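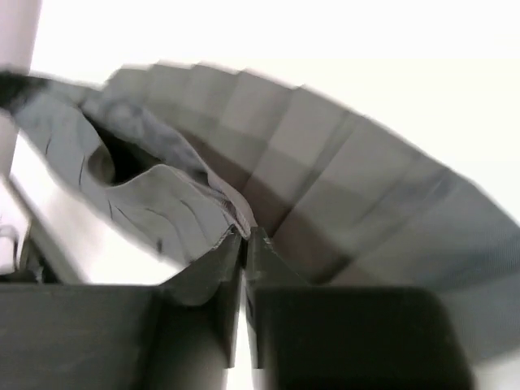

Comment plier une chemise à carreaux pour qu'elle ne ressorte pas toute froissée du tiroir ?

Bonjour à tous, j'ai hérité de la corvée de linge à la maison (je ne me plains pas, j'aime plutôt ça, avec la radio et un thé à côté) et je m'en sors bien avec les t-shirts et les serviettes. Par contre, les chemises en coton gris à carreaux de mon mari me résistent. Je les plie, je les empile, et le matin il y a une grosse marque en travers de la poitrine. Nous n'avons pas de penderie, seulement une commode. Est-ce que quelqu'un a une méthode qui tient la route ? Merci d'avance !

Mireille_Ullier

So-ying Liao
le 6 décembre

Bonjour Mireille ! Commencez par fermer le bouton du col et 2 autres, un au milieu et celui du bas, sinon les deux pans glissent l'un sur l'autre pendant que vous pliez et c'est là que naissent les faux plis. Posez ensuite la chemise à plat, boutons contre la table, et lissez-la bien avec la paume en partant du col. Ce que je fais toujours, c'est la prendre par les coutures des épaules : le tissu y est plus solide et le reste tombe droit tout seul. Rabattez un côté vers le milieu du dos, couchez la manche le long du bord, puis faites pareil de l'autre côté. Avec des carreaux vous avez de la chance, les lignes vous servent de règle ! Pour finir, remontez le bas en deux fois, d'abord un petit rabat, puis jusque sous le col. La marque se retrouve vers le ventre, et une fois la chemise rentrée dans le pantalon on la remarque beaucoup moins. Et surtout, attendez que le coton soit bien sec et refroidi si vous venez de repasser. Ma mère les laissait 10 minutes sur un dossier de chaise, j'ai gardé l'habitude.

Broladard

perso je roule tout, ça va plus vite. Bon, le col souffre un peu.

Magyar_du_44

D'accord avec So-ying pour les boutons. J'ajouterais de ne pas trop charger la pile, chez moi celles du dessous étaient écrasées et j'avais beau m'appliquer, ça ne changeait rien. Depuis avril je les range debout, comme des dossiers, dans le grand tiroir du bas. Il faut les replier une fois de plus pour qu'elles tiennent, mais on voit toutes les couleurs en ouvrant et on n'a plus besoin de soulever toute la pile pour attraper celle qu'on veut.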